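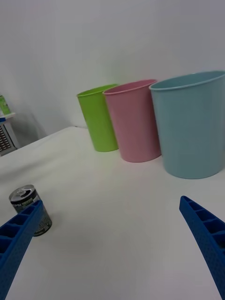
Ovville Documentary Film Society
Minutes of the August program meeting
Held in the upstairs room, Visser Street Cinema, 7:00 p.m.

Present: Teodor Ursu (chair), M. Halloran, J. Pryce, D. Okafor, S. Lindqvist (minutes), R. Amaya, two members observing
Apologies: K. Brandt

1. Minutes of the previous meeting
Approved with one correction. Under item 4, the running time of the Herkska film was given without the closing credits. The distributor counts the credits and so does the projection schedule. Corrected in the file copy.

2. Matters arising
The spare microphone has been returned from repair. The hum is gone on channel one. Channel two has not been tested.
The question of subtitles for the shorts program was carried over to item 5.
J. Pryce has written again to the Stedono film archive asking about the two reels on river ferries. No reply yet. He will try by phone.

3. Fall season, confirmed titles
The chair went through the list. Confirmed so far:
Opening night: The Herkska Crossing, feature documentary about a mountain village that loses its bus line. The director will attend and take questions.
Second program: Salt Year, about three sisters who run a salt works. Signed agreement received.
Third program: shorts, see item 5.
Fourth program: still open, see item 4.
Closing night: Letters to Stedono, in the new digital copy. The sound on the older copy was poor and members complained the last time it was shown.

R. Amaya asked whether opening and closing with two films about small towns emptying out would make for a gloomy season. The chair said the two are quite different in tone and that the closing film has a lot of humor in it. M. Halloran agreed. No change made.

4. Fourth program
Two films were put forward.
D. Okafor proposed Night Shift, Dry Dock, a film with no narration that follows a repair crew through one winter. She has seen it twice and thinks it holds up. Screening fee is $331.
M. Halloran proposed My Mother's Radio, in which the filmmaker goes back to the town where her mother worked as an announcer. Screening fee is $671, with a discussion guide included.
There was a long discussion. Points made in favor of the first: lower fee, strong images on a large screen, nothing similar shown in recent seasons. Points against: very little dialogue, slow opening half hour, hard to describe in the printed program. In favor of the second: warm and easy to follow, likely to bring in people who do not usually come. Against: the fee, and S. Lindqvist felt the filmmaker talks over her own footage too much. M. Halloran said that the voice-over is the point of the film and that it becomes less frequent in the second half.
The chair asked whether the fee for My Mother's Radio could be reduced if we leave out the discussion guide. M. Halloran will ask.
Vote: four for Night Shift, Dry Dock, two for My Mother's Radio. The second title goes on the list for spring.
Action: D. Okafor to request the agreement form and a screening copy.

5. Shorts program
The call for local shorts is closed. The selection group has watched everything once and will watch the longer entries again.
It was agreed that no film in the program should run over 20 minutes. Two entries are over. R. Amaya will write to both filmmakers and ask if a shorter cut exists. If not, they will be considered for a separate evening.
Subtitles: all entries not in English must arrive with subtitles on the file. S. Lindqvist pointed out that one of the strongest entries has subtitles in white over snow and cannot be read for several minutes. The filmmaker has been told and has promised a new file.
Order of films to be settled at the next meeting. J. Pryce asked that the quiet ones not all be put at the end as they were last year.

6. Visiting director
The director of The Herkska Crossing arrives the afternoon of the screening and leaves the next morning. M. Halloran will meet the train. The society pays for one night at the guesthouse and dinner.
The chair will lead the conversation after the film. He asked members to send him questions ahead of time and to keep them short. It was agreed to stop at 10 p.m. whatever happens, because the building has to be locked.
An interpreter is not needed for the talk, but the director has asked that questions from the audience be repeated into the microphone.

7. Projection and sound
D. Okafor reported that the projector lamp is within its hours but getting dimmer. A replacement will be ordered before the season starts so that it is on hand. The masking on the left side still sticks and has to be pulled by hand.
Test screening of all confirmed files to take place the week before opening. D. Okafor and J. Pryce will do this.

8. Tickets and printed program
Single ticket to stay at $10. Season pass price also unchanged.
The printed program will be one folded sheet, as in spring. Film notes are due to S. Lindqvist by the end of the month. Notes should give the country, year, language and running time and should not give away the ending. The note for Salt Year sent in by the distributor is too long and will be cut.
R. Amaya asked that the type be larger. Agreed.

9. Any other business
One of the observing members asked if the society would consider an afternoon screening for people who do not like to drive after dark. General support. The chair will ask the cinema which afternoons are free.
J. Pryce still has the visitors' book and will bring it next time.

Meeting closed at 9:05 p.m.

Next meeting: same room, same time. Main items will be the order of the shorts and the film notes.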